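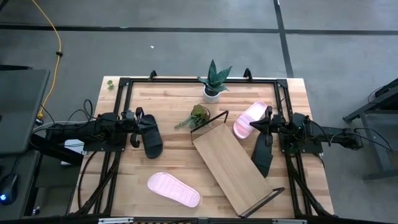

Black pair, pink pair, two plants, one butcher-block top.

Posting this as a thread because the slide question came up again and my answer doesn't fit in one post.

1/ We have two pairs of slides by the door, black and pink. Same job, same traffic. They get kicked off in every direction and then somebody can't find the left one. I've been trying to get them to live in pairs since May.

2/ First step is always the same. Everything goes up on the table so I can see it. Then match by color, then left and right. Sounds obvious. Noémie Morin told me she skips this and just shoves them under the bench, and she has been wearing one gray and one navy for a week.

3/ Black ones show dust. Pink ones show everything else, mostly along the edges of the sole. Warm water, dish soap, old toothbrush. Go along the grooves, not across.

4/ The pink ones have ribs on the strap and grit sits in there. A dry brush first works better than going straight in with water. Wet grit just turns to paste.

5/ Let them air dry soles up. No dryer, no radiator. I warped a pair of Girards that way and they never sat flat again.

6/ Someone asked about the plants. The tall one is a snake plant in a white pot. It stays at the back of the table and gets water when the soil is dry all the way down. The little pale green succulent with the trailing bits is artificial. It gets dusted.

7/ Storage. I tried the Pirow rack, $63. Too deep for slides, they slid off the back. Returned it. Now it's a plain boot tray from Escombe, 60 cm wide, and each pair goes in heel to the wall.

8/ Lorne Lavoie asked if wood is a bad place to put shoes. Put newspaper down if yours is freshly oiled. I wipe mine after with a damp cloth and then a dry one. Oil again when it starts looking pale.

9/ If you do want to sand out a mark, start at 100 grit and finish at 200 or close to it. Go with the boards. Do the whole top, a single sanded patch will show.

10/ Gray carpet hides a lot but it does hold sand. Vacuum before the clean slides go back down or you'll be doing the ribs again.

11/ Got a few replies about the Brendenar tray with the lid. Haven't used it. A lid seems like one more thing to leave open.

12/ Tray is back by the door. Will report on whether the pairs last until the weekend.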